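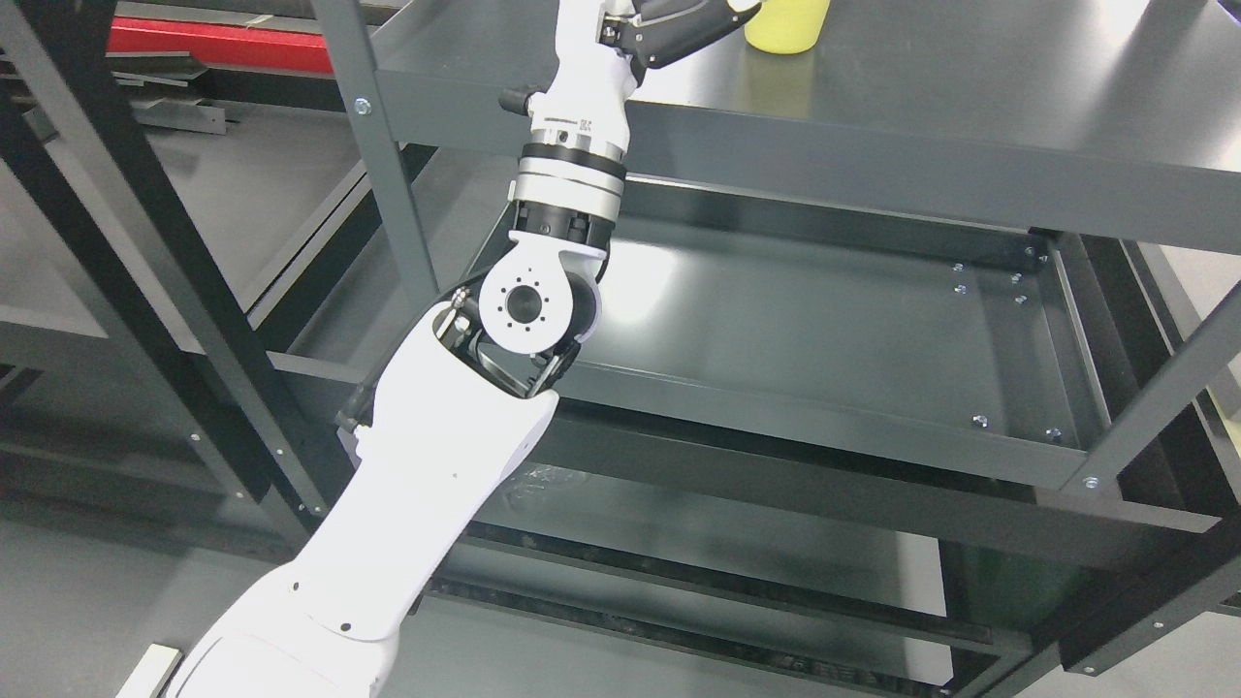 Blog > Workshop > Teaching by hand

Three weeks of teaching a robot to use a shelf

Jun 7, 2020

I have been spending my evenings and most of my lunch breaks on the shelf task. The goal sounds small. The robot should pick up a cup from a shelf and put it down on another shelf without knocking anything, including itself. I wrote about the table version in the spring and said the shelf would be next, so this is the update.

The shelving is plain dark gray steel. The front edge of each shelf is folded down into a thick lip, and the posts are bolted on. I picked it because it was the right height and because the Lotwood store sells it flat for not much money. The lip is the part I should have thought harder about. A table lets you come in from any side. With a shelf there is one way in, you have to come in over the lip, and the elbow of the arm has to go somewhere while you do it.

There are two ways I show the arm what to do. The first is by hand. I put the arm in free mode, take hold of it above the elbow, and walk it through the motion while the computer records the joint angles. The second is by remote control, using a small leader arm that a company called Grendard used to sell as a kit. I move the leader and the big arm copies it. I recorded the same task both ways so I could compare them.

By hand is faster to learn. You feel the weight and you feel when a joint is close to its limit. The trouble is that I am strong enough to push the arm through positions it would never choose, and it records those too. My first 14 demonstrations by hand all have the same wiggle in them, at the point where I changed my grip to get the elbow past the upright post. When I trained on those, the arm did the wiggle as well. It had learned my hands changing places.

Remote control is slower and more tiring. I can't feel the shelf through the leader, so I come in high and creep down. Those recordings are cleaner, though. The elbow stays where it should and the path over the lip is nearly the same every time. I ended up throwing out the hand-guided set and recording 74 demonstrations with the leader over five evenings.

A few things I changed along the way:

The cup. I started with a clear one and the camera had a hard time with it against the dark steel. The yellow one is much easier to pick out, even when the gripper is covering part of it.

The light. The paint looks flat until you put a lamp over it, and then you get a washed-out patch on the shelf that moves when the lamp moves. I now tape the lamp stand to the floor. I also recorded some runs with it in a different place so the model would not depend on it.

The start position. I used to start every run from the same pose. Now I start from a different one each time, always below the top shelf, so the arm has to reach up and around.

The cables. They run close to the elbow and they do not like being bent tight. I added a soft limit on that joint and lost a little reach at the back of the middle shelf. I can live with that.

Training ran for 4000 steps overnight on my old desktop. The result is decent on the top shelf. It gets the gripper next to the cup and closes on it most of the time. The middle shelf is worse. It tends to stop short of the lip and hover, and if I leave it alone it sometimes drifts back to where it started. I think I hesitated there myself when recording. I went back through the files and there is a pause at that spot in nearly all of them.

The recording software is still Levchenko, the free one. The new version saves the gripper opening along with the joints, so I no longer have to line up two files by time. It crashed on me twice, both times when I stopped a recording before it had written anything. Wait a second before you hit stop.

Next I want to redo the middle shelf with no pauses, even if that means rougher motions. After that I will try the bottom shelf, where I have not found a good elbow position yet. I may have to raise the whole unit on blocks.

Recent posts
Teaching the table task, part 2
Fixing a loose finger on the gripper
Notes from the Riltden robot meetup
Which leader arm should you buy?
Cheap lamps and bad shadows

Contact | Copyright 2020 | Back to top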